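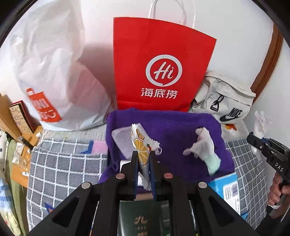

Elfriede Brunner
Senior lecturer in food flavour and sensory testing, Dostberg College

Chapter 4
Sour, Sweet and Hot: How Flavours Work Together

When I was nine my grandmother gave me a slice of orange with salt and chilli on it, and I refused to speak to her until teatime. I'd expected sweet. I got sweet, then sharp, then a burn on the tip of my tongue that wouldn't shift however much water I drank (water is useless for this, and we'll get to why in section 4.5). By the next summer I was asking for it every day!

I tell that story to every new group because it has most of this chapter tucked inside it. Citrus and chilli turn up together all over the place now, on nuts, on crisps, on dried mango, in sweets, and the little wrappers they come in nearly always carry a slice of fruit. You know what you're getting before you've opened anything. Or you think you do, and that expectation is already changing what you'll taste. My colleague Ravindra Chauhan once gave a class of 37 the same lemon drink in two colours, yellow and pink, and most of them swore the pink one was sweeter. He still has the tasting sheets in a drawer and gets them out when anyone doubts him.

So let's sort out some words first. In everyday talk we say "taste" for the whole lot. In this book, taste means only what the tongue and mouth pick up through the taste buds: sweet, sour, salty, bitter and savoury. Smell does a huge share of the rest. Pinch your nose, put a piece of orange in your mouth and chew. You'll get sweet and sour and very little orange. Let go of your nose and the orange comes rushing back. Flavour is the word we'll use for taste and smell put together, along with everything else the mouth can feel.

And chilli heat? That belongs with the "everything else". The stuff in chillies that burns is called capsaicin, and it sets off the same nerve endings that warn you about a scalding cup of tea. Your mouth isn't any hotter, but the message going up to your brain says it is. Students argue with me about this every February, when I teach it, and I've come to look forward to it.

Acids are simpler, or they look simpler until you start. Lemon and lime get their sharpness mainly from citric acid. Add sugar and the sourness seems to drop, though the amount of acid hasn't changed at all. Add salt, just a little, and bitterness fades into the background. That's why my grandmother's orange had salt on it, although she'd have told you it was because her mother did it that way.

Before you read on, have a go at this at home. You'll need an orange, a lemon, sugar, salt and a mild chilli powder. Cut five small pieces of orange and leave the first one plain. Put a drop of lemon juice on the second, sugar on the third, salt on the fourth, and salt with a tiny pinch of chilli on the fifth. Taste them in that order, with a sip of water and a bite of plain bread in between, and write down what you notice straight away. Don't talk to anyone until you've finished writing. Keep your notes somewhere safe, as we'll be using them again in section 4.3.

4.1 What sourness does in the mouth

Bite into a lemon and the first thing that happens is that your mouth waters. It may even start when you only think about the lemon (it's happening to me as I type).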